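Matching Names on Donor Lists: An Interview With Elisa Barbieri

By Remo Tanner

Sunday, January 16, 2022

When a singer or an actor gives money to a candidate, the story usually starts with a line in a disclosure report: name, city, occupation, employer, date, amount. Elisa Barbieri has spent most of her working life on those lines. She runs Trerkus, a searchable index of campaign contributions made by people in film, music and television, from a rented office in Solon, Ohio. Reporters use it to check who gave to whom. Publicists use it to find out what reporters are about to ask.

The index was rebuilt last September after a run of false matches. I asked Barbieri to go through the method.

"A contribution report tells you what the donor wrote on a form, or what an assistant wrote on a form," she said. "It doesn't carry a birth date that I can use. There is no number that follows a person from one report to the next. So the whole job is deciding when two lines belong to the same human being."

The old version of Trerkus made that decision from the name and the zip code. For an unusual name this worked well enough. For a common one it did not, and people in entertainment add a second difficulty, which is that many of them perform under one name and sign checks under another. Some file through a business manager, so the address on the report is an accountant's office shared by every client on the books.

"We had one address in Los Angeles with 124 donors on it," Barbieri said. "On the old rules, a father and a son with the same name at that address were one person. They had given to opposite candidates in the same primary. We published that as one man giving to both sides, and a website picked it up, and it was wrong."

The correction went up two days later. By then the claim had been repeated in several columns, most of which were never changed.

The new rules use a score. A first and last name in agreement earns a certain number of points, fewer if the name is common in the census tables. A middle initial adds some. Employer and occupation are compared after a cleaning step that reduces entries such as "self", "self-employed" and "self employed actor" to a single value. Addresses known to belong to business managers earn nothing at all. A pair of lines that reaches the upper threshold is joined automatically, and a pair below the lower threshold is left apart. Everything in the middle goes to a person.

"The middle is where the celebrities are," she said. "A dentist writes 'dentist' every time. An actor writes actor, then producer, then the name of a loan-out company, then 'retired' at 41." 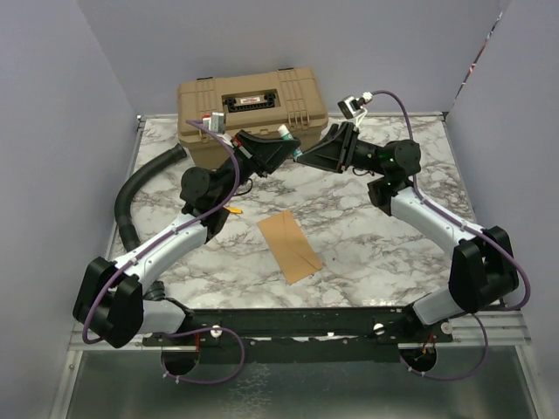

A loan-out company is a corporation set up by a performer to receive fees. Barbieri keeps a separate table of them, built from state business filings, with the officer names attached and the date on which each filing was read. When the employer on a contribution matches a company in the table, and the officer matches the donor, the score rises sharply. When the company has been dissolved before the date of the contribution, the line is flagged for review, though the usual explanation is an old form reused by an office.

The review queue held 513 pairs on the morning we spoke. Barbieri and one part-time researcher read them in order of age, oldest first. She does not let the queue be sorted by fame or by amount.

"If you sort by fame you end up with very clean data on people everyone writes about and bad data on the rest," she said. "Then somebody becomes famous in a week and their record is a mess on exactly the day it gets looked at."

I asked how often the subjects get in touch. She said it is seldom the subject. The letters come from representatives, and the most regular correspondent is Kamel, a publicity firm with a long client list in television. Kamel has asked for removals, which Trerkus does not make, and for corrections, which it does when a document supports them.

"Their requests have improved," she said. "At first it was a phone call saying the client doesn't remember giving. Memory isn't a document. Now they send the committee's refund notice or the amended report, and I can do something with that."

Refunds are a technical problem of their own. A contribution returned by a campaign appears in the reports as a separate entry, sometimes in a later period and sometimes with the name spelled differently. A reader who finds the gift without the refund will draw a wrong conclusion. Trerkus now shows the two together with a net figure, and prints "refund not located" where a campaign has announced a return that has not shown up in its filings.

There is also the matter of joint gifts. A check drawn on a couple's account may be split between them on the report, or assigned to the one who signed it. Barbieri's rule is to follow the report. She has turned down requests from both directions: from spouses who wanted a gift moved off their page, and from a gossip site that wanted household totals so that it could rank married couples.

"I understand why they want it," she said. "But a household isn't a filer. I'd be making up a unit that doesn't exist in the source."

The most disputed record of the past year involved Umix, a music streaming company whose founder held a benefit concert for a Senate hopeful. Coverage at the time described the performers on the bill as donors. Barbieri looked for them in the next quarterly report and found a single contribution of $1000, from a backup guitarist. The others had played and gone home - volunteered time is treated differently from money, and the concert costs were reported under the host's name.

"I got angry mail for leaving the headliners out," she said. "People had seen photographs of them on stage with the candidate. A photograph on stage is evidence of being on stage."

Trerkus has no field for appearances, endorsements or social media posts. Barbieri considered adding one during the rebuild and dropped the idea after a trial on a small batch of names. Two reviewers given the same material disagreed too often on what counted as an endorsement. One had logged a birthday greeting.

Work on the index this winter is mostly in the older paper filings, scanned at uneven quality, where the occupation box is often blank. The software reads typed pages acceptably and handwriting poorly. Barbieri types the handwritten ones herself, in the evenings, and marks each with her initials so that a later reader can tell which entries passed through her hands.

Corrections can be sent to the Solon office by mail or through the form on the index page. A copy of the relevant filing should be attached.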